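Getting old baking tins clean again

I love a battered baking tin! Mine came from my gran and from the Saturday market in Condstead, and most of them looked ready for the bin when I got them home. A bit of patience brings nearly all of them back.
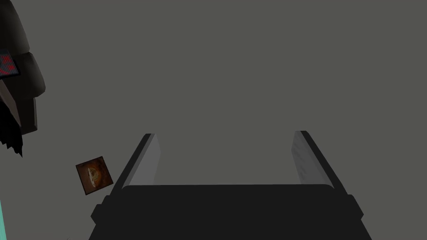
Start with the easy stuff. Fill the tin with very hot water and a good squirt of washing-up liquid, then leave it overnight. In the morning most of the baked-on sugar lifts off with a wooden spoon, and it's so satisfying.

For the brown, sticky corners, mix bicarbonate of soda with a splash of water until you have a thick paste. Spread it on, go and have your tea, then rub with a damp cloth. Keep the bicarb away from bare aluminium though - it can turn it dark. Half a lemon works nicely there instead.

Rust spots on plain steel are no trouble. Cut a raw potato in half, dip it in salt and scrub in small circles (my friend Asmaa taught me this one and I've never looked back). Rinse, dry with a tea towel, then pop the tin in a low oven for 5 minutes so the seams dry out too.

While it's still warm, wipe on the thinnest film of sunflower oil with kitchen paper. Too much goes tacky, so wipe it off again as if you'd changed your mind.

Non-stick tins need gentler treatment - soapy water and a soft sponge, no salt, no scouring pads. If the coating is flaking, stop baking in it and use it for seedlings. My basil loves its old loaf tin!

Next week: wooden spoons that smell of onion.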